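How to label wrist camera episodes for the CPU removal task

Last updated: Saturday, September 2, 2023

In our work on desktop disassembly, the policy is trained from wrist camera recordings, and most of our bad results came from labels. The arm was fine, the network was fine, but two people marked the same moment differently and the model learned the average of both. This page explains the method we use now in the Gemari project. It is written for new annotators and also for other groups who want to repeat the result.

You will need the Lirketti viewer (any version with the two-track timeline), the episode folder, and a quiet hour. Please do not label more than 20 episodes in one sitting.

Before you start

Open the episode list and sort it by board type. Boards of the same type should be labelled together, so that your eye gets used to the colours and the position of the socket. Our full set has 1378 episodes. In the first round we labelled them in random order and it was a mistake, we had to repeat a big part.

For each episode, find one still where the socket is fully visible and the processor is still seated. We call it the anchor still. All later labels are compared with it, so choose it carefully. If the fingers hide the socket in every early still, write "no anchor" in the notes and go to the next episode.
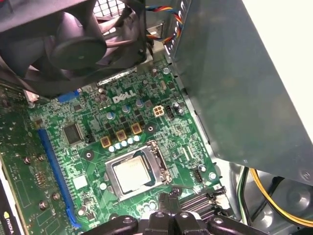

Figure 1. Anchor still: processor inside the socket frame, retention lever on the right side, fingers at the bottom edge.

Figure 1 is a good anchor although the view is at an angle. The angle is not a problem. What matters is that you can see the whole metal frame and the lever. The power supply and the cables take a lot of space on the right, and you can ignore them for this task.

Step 1. Mark the socket corners

Click the four outer corners of the metal frame, clockwise, and begin with the corner nearest to the lever hook. Do not click the corners of the processor itself. Many beginners do this, and then the size of the box changes when the processor leaves. If residue on the heat spreader makes the edge hard to see, zoom in to 2x and look for the line of the frame.

Step 2. Choose two landmarks

Landmarks are used to calculate how the camera moved between two stills. Take two things which are fixed on the board and far from each other. Printed logos, mounting holes and expansion slots are all good. Cables are never good, because they move when the arm touches them. A fan blade is also a bad choice.

Step 3. Mark the phase changes

We use five phases: approach, lever, plate, grasp and carry. The start of a phase is the first still in which the new state can be seen, and not the still where you guess that the motion begins. Earlier we asked annotators to mark the intention of the operator, and agreement between two annotators was poor. With the present rule it is 85 per cent, measured on episodes which both people labelled without seeing the other's work.

The most difficult change is from grasp to carry. Our definition is simple: carry begins when you can see the inside of the socket and the processor is between the fingers. Both conditions must be true in the same still. It does not matter how far the processor has travelled.
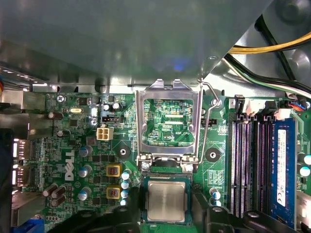
Step 4. Label the state of the load plate

The plate has only three values: closed, open, or unsure. Use "unsure" freely. If the plate swings back when the arm passes, add a second label at that time and do not change the first one.

Step 5. Run the check

Press Check in the viewer. It draws the socket box on all stills of the episode, using your landmarks. Play it at half speed. If the box slides away from the frame, one of the landmarks is wrong – go back to step 2. Small shaking of the box is normal.

What we got from it

We trained the same Elico policy twice, once with the old labels and once with the new ones, with 2000 training steps for fine-tuning in both cases. Nothing else was changed. With the new labels, the policy closed the fingers too early much less often, and this was the error that bothered us most. Lever errors stayed the same. We think the lever is too thin for the camera resolution, but we did not test this yet.

The method was tried on the Fairclough bench only, with one type of gripper. If your fingers are wider they may cover the socket during the grasp, and the definition in step 3 will need some adjustment.

Known problems

The viewer sometimes loses the second landmark after saving. Close the episode and open it again before you click anything.

Episodes recorded before December have a different folder structure. Run the conversion script first, or the timeline will be empty.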